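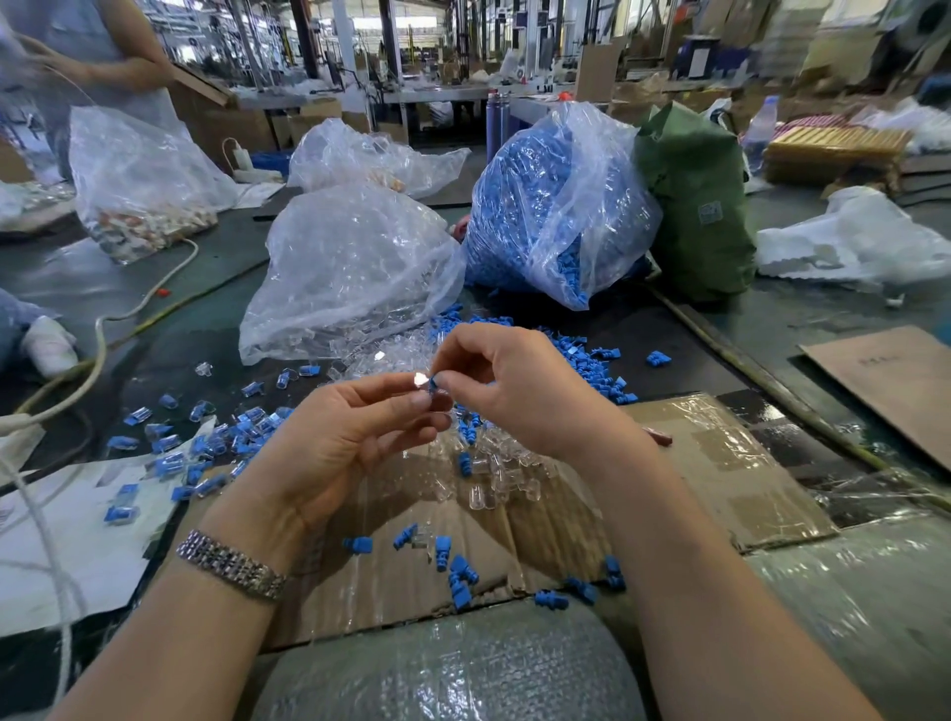 ## Boot press cell keeps faulting on feeder 2

**ridgeline_tech**

Running a small press cell that puts blue boots on clear connector shells. Two bowl feeders, one pick head, one press. The boot side (feeder 2) jams and the cell stops with "part not seated." When it's down, the boots go on by hand at the bench, and that is slow going. Shells feed fine. I've cleaned the bowl and checked the air. What else should I look at?

**Toivonen_R**

What's the amplitude on the bowl? Soft boots bounce if you run it too high, and then they land on the track nose down.

**ridgeline_tech**

It was at the setting the last guy left. I turned it down a little this morning. Fewer jams, but the press now waits on parts.

**haneul_min**

I look after a cell like this at Dutbridge. Check the track exit first. Ours had a burr you could feel with a fingernail but couldn't see. Stoned it smooth and the jams mostly went away. We also wipe the track with alcohol every 4,000 cycles – boots leave a film.

**pk_maint**

I disagree on the alcohol. It dried our track coating out and we had to recoat. Dry cloth only.

**haneul_min**

Depends on the coating. Ours is bare steel. If yours is coated, pk is right, go with the dry cloth.

**ridgeline_tech**

Coated, I think. Found a rough spot at the exit, left side. Will dress it at lunch.

**Brarell**

Look at how the bowl gets filled too. If someone dumps in a whole bag of boots, the weight changes and your amplitude setting means nothing. We load 500 at a time, weighed on a scale, and put a line on the bowl wall.

**pk_maint**

A hopper with a level sensor fixes that for good. Weighing parts is a waste of somebody's shift.

**Brarell**

Sure, if you have the money. The line cost me a marker.

**Toivonen_R**

Also, keep the bench parts and the feeder parts separate. Sweep a mixed pile back into the bowl and one shell in with the boots will stop you every time.

**ridgeline_tech**

Update: dressed the exit, dry wipe, filled to a line. Amplitude is back up halfway. 356 cycles with one fault, and that was a torn boot. Ordering a spare track section anyway.

**haneul_min**

Good. Write the amplitude on the inside of the panel door so the next shift doesn't guess.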